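Guides > Teardown Cell > Faults
Last updated 11/06/2026
2 min read

Recovering from a stalled grip on a memory module

Sooner or later the arm will close on a RAM stick, pull, and stop with a force fault. Ours did it 14 times in May, mostly with me at lunch. Do not press Resume. Resume means "pull harder," and Lucimara Aguiar has a drawer of cracked slots to prove it.

1. Hit the protective stop and keep your hands out of the case.
2. Switch to manual and open the jaws before you move anything else.
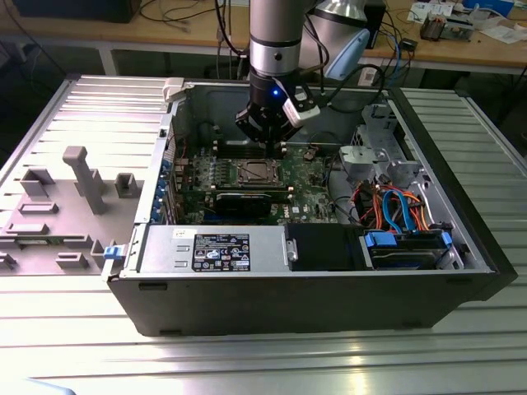 3. Jog straight up at 9 mm/s until the fingers clear the cables.
4. Check both slot latches. One will be shut.
5. Re-run the pick with the force limit at 29 N. If it faults again, pull the stick by hand and log it under Grunthorpe, our name for the pile.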